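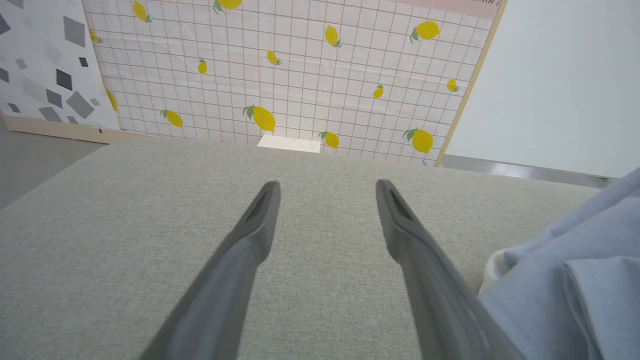

**Adach fingers vs. the stock ones for cloth - which do you keep?**

**yuting_peng** (Monday)

Hello all. I try to decide between two finger sets for our shirt folding task. The Adach fingers are narrow with a blunt tip. The stock ones from Eveck are wider and have a rubber pad.

I made 182 grasps with each set on the same thin shirt. With the Adach set I had 19 misses, with the stock set 9. But the stock pads often take two layers when I want only one, and I did not count this as a miss. Maybe I should.

**tsolakis_fan**

You should, for folding. Two layers is worse than a miss, in my opinion. After a miss the arm can simply try again.

**D. Entwistle**

I disagree a bit. If both layers are at the hem, it is often what you want. What closing force do you use? And is the wrist camera in the same position for both sets? 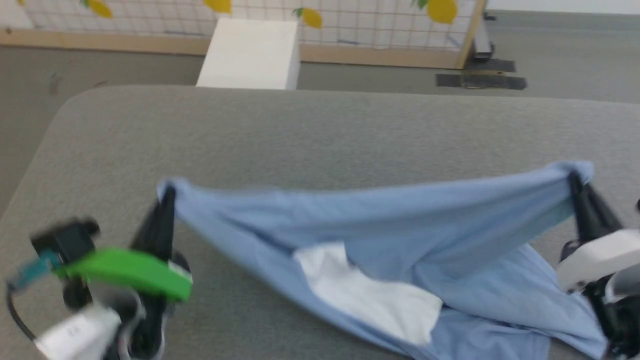

*Page last changed: Monday, 16:40*

**yuting_peng**

Dennis, same camera position, yes. The force is the default of the Camitness controller, I did not touch it. For the stretch step I use both arms and pull the shirt sideways over the padded table. The white part in the middle is easy to find for the head camera, so I would like to use it as a reference point.

**tsolakis_fan**

I would not trust it. When the cloth twists like this, the white part goes anywhere. Better to look for the corners from the wrist.

**D. Entwistle**

On this point I agree. Also please lower the force before you blame the fingers. We have 1455 logged grasps with the stock pads, and most double layers went away after we changed only this.

**yuting_peng**

Thank you both. I will repeat the stock set with lower force and count the double layers separately - the Adach set stays on the shelf until then. Does somebody know if the Camitness menu shows the force in newtons or in percent? The manual says both.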